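A table for eight: moving to a smaller kitchen

When the owner of a small tableware shop in Rokcombe moved from a big house to a flat last July, she had 177 plates and cups at home. Today she lives with very few of them. We met on Thu 19 April, in the room behind the shop, and talked about what a person should keep.

"I thought it would take one weekend," she says. "It took until the winter. Every bowl had a story, and I had to listen to all the stories first."

She grew up in Trirnska, where her grandmother kept the good plates in a locked cupboard and the family ate from chipped ones. The good ones came out for weddings and for the doctor. She does not want to live like this. In her flat there is one set, and it is used also on Mondays, for toast.
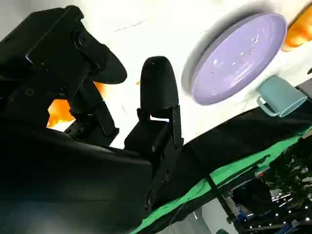 What to keep

Her first rule is simple: keep what you reach for without thinking. For two weeks she put a small paper dot under each thing after she used it. The things without a dot went into boxes in the hall.

"My soup tureen had no dot," she says. "It was painful. But I make soup in a pot and I serve it from the pot, and the tureen knew this before me."

I ask her about color, because many people believe that everything on the table must match. She shakes her head. She likes soft colors that can stand next to each other – green, gray, a bit of purple – and she buys single pieces.

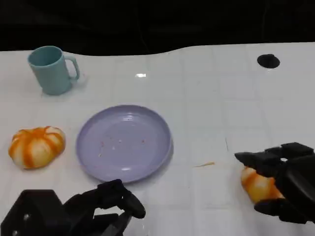

A blue-green mug and a lavender plate on white tile.

The boxes from the hall went to the Sutherland market, where she rented a table for 100 a day. Some things were sold quickly. The wine glasses came home again, twice, and in the end her neighbor took them.

A mug is a different matter, she tells me. People can share plates, but they become angry if somebody takes their mug. She looks first at the handle, then at the weight, and only after this at the color. 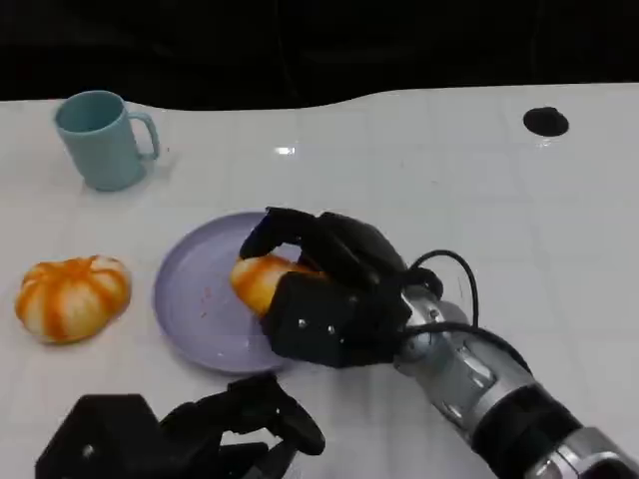 Teal mug with a loop handle.

Does she miss something? She thinks for a long time. There was a fish plate from Nekden, she says, very ugly, with a blue rim. She sold it to a young couple and she still dreams about it.

"If they read this, they can bring it back," she says. "I will give them lunch."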